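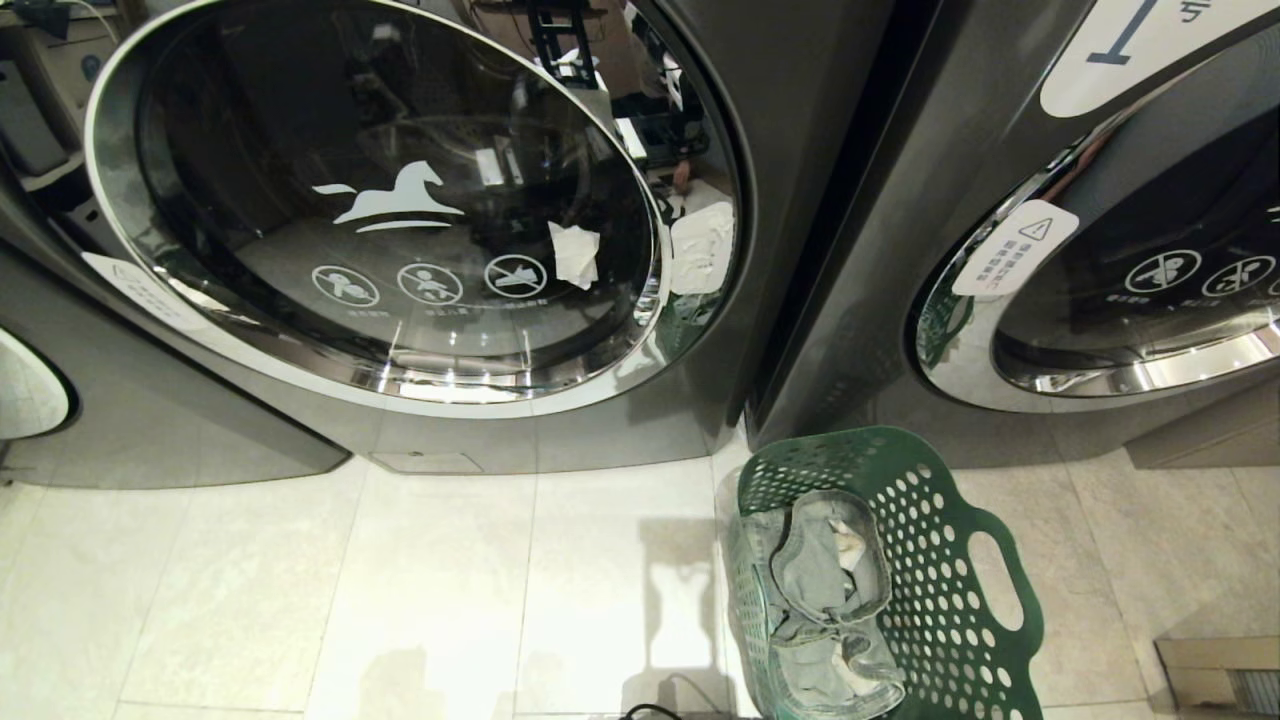

We're opening our second guesthouse this spring, and I'm so pleased I can finally tell people about it! It's called Odora House and it stands at the top of Drandthorpe, three minutes' walk from the harbour steps and just behind the old Zürcher bakery (yes, it still bakes, and yes, you'll smell it from the front bedrooms).

I've been running our first place, the Skeroner, for years now, and the same guests kept asking for something quieter with a bit of garden. 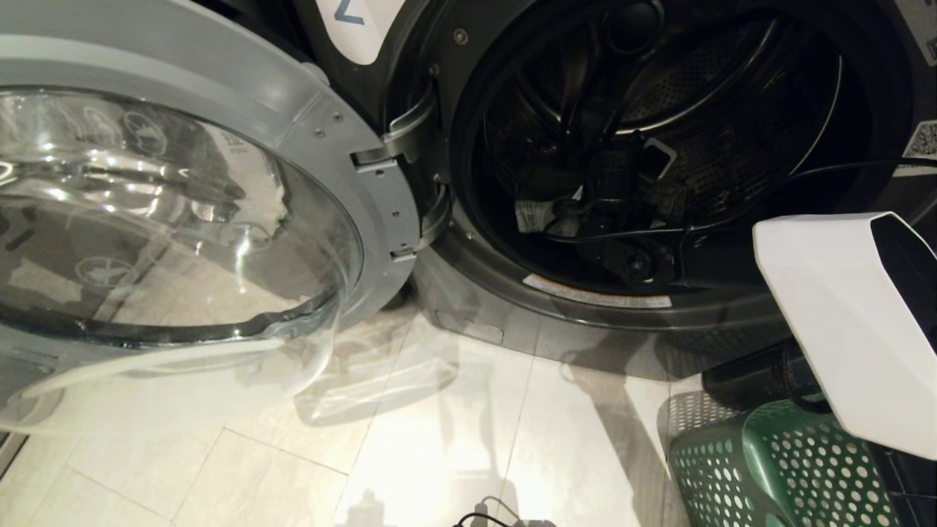
*Reading time: 2 minutes*

So we bought the house next to the chapel and got on with it. Rooms start at £86 a night with breakfast, served until half past ten - eleven on a Sunday. Every room has a kettle, proper curtains and a decent reading lamp, and the two at the back look over the water. Dogs are welcome on the ground floor.

Some 237 people have already put their names down for news, so do get in early if you fancy Easter. Bookings open in January, by phone or at the Skeroner front desk. Press visits are welcome midweek, and I'll happily show you round myself.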